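I bought the Gorik 2816 label printer in June, mostly out of spite, after opening three different bins in the garage to find one extension cord. It's been on my workbench ever since and I've put close to a full roll through it, so I feel ready to have opinions.

First off, it's a thermal printer, so no ink. It's the size of a thick sandwich and weighs less than I expected. You get the printer, a charging cable, a starter roll of white labels and a folded sheet of instructions in very small type. I read the sheet twice and still loaded the roll upside down! The labels came out blank, I assumed it was dead, and I was halfway through an annoyed email to Rellgate (the shop I got it from) before I flipped the roll over and it worked fine. Shiny side toward the print head. Write that on your hand.

## Printing

Text is crisp. I can read the small font from standing height, and the big one from across the garage. The cutter is just a serrated edge, and it leaves a slightly fuzzy border if you tear too fast. Tear slowly, pulling down toward the left, and it's clean.

It's also quiet. I did a whole shelf of jars one Tuesday night with the rest of the house asleep and heard no complaints.

## The app

Okay, the app. It's called Lorente, and I have a love-hate thing going with it. The love part is that it'll number a batch for you: type in where to start and where to stop, hit print, and out comes a long ribbon of labels in order. I numbered all my storage bins that way and I grinned the whole time. The hate part is that it forgets your font every time you close it. Every. Single. Time. You also have to reconnect the Bluetooth if the printer's been asleep, and there's a banner across the bottom trying to sell you cartoon borders.

QR codes are in there too, hidden under a menu called "Extras." I have mine pointing to a shared note for each bin, so I can scan the front and see what's inside without dragging it off the shelf. Updating the note is the boring part and I'm already behind on it.

## Do they stay stuck?

Mostly! On smooth plastic and metal they're great. On glass jars they survive hand washing but the dishwasher finished them off in 2 cycles, and the text had started to fade before that. On my Trenel shelves, which have a kind of pebbly powder coat, the corners lifted within a week. I ended up wiping the shelf edge with rubbing alcohol and pressing each label down with the back of a spoon, and those have held.

My neighbor Julián Miranda borrowed the printer for his spice drawer and came back with one complaint I hadn't thought of: heat. His drawer is right beside the oven and the labels nearest to it have gone gray. Thermal paper does that, so I can't really hold it against Gorik, but the box could mention it — mine doesn't.

## What it costs to run

The refills come in rolls, and a box gets you 1000 labels, which sounds like plenty until you let yourself label things like the drawer the labels live in. Off-brand rolls fit, but the ones I tried were a hair narrow and the printing drifted to one side by the end of the roll. I went back to the regular ones.

## Layout

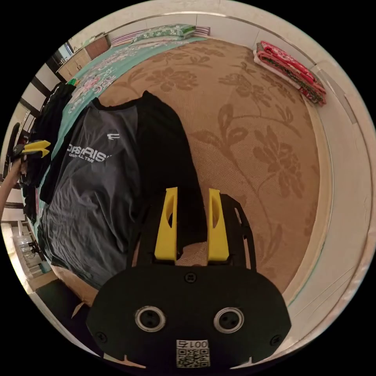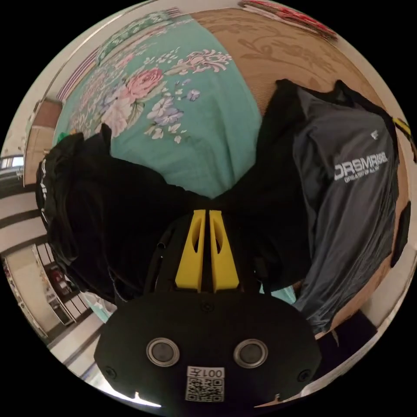 Figuring out what to put on each label took me way longer than learning the printer. I started out with full sentences ("Christmas lights, outdoor, the good ones") and they wrapped onto three lines and looked terrible. What I use now is much closer to the small white label in the second picture, 001左 with the QR code right underneath. A number and a side, that's all (左 is "left"). My bins go 001 L, 001 R and so on down the wall, the code goes below, and everything wordy lives in the note. The 2816 will do Chinese characters too, by the way, as long as you pick the second font in the list. The default one prints them as empty boxes.

One more tip on this: keep the code a decent size. I got greedy and shrank a few so they'd fit on spool ends, and my phone wouldn't read them unless I held it perfectly still in good light. Reprinted bigger, no trouble.

## Would I buy it again?

Yeah, I would, with a grumble about the app. If your stuff lives in a dry closet or a garage and you like numbers, it's a lovely little thing. If you mainly want kitchen labels that go through the dishwasher, get a printer that does laminated tape and pay the extra. Battery's been fine, by the way. I've charged it twice.

Four stars, and I'll bump it to five the day Lorente remembers my font.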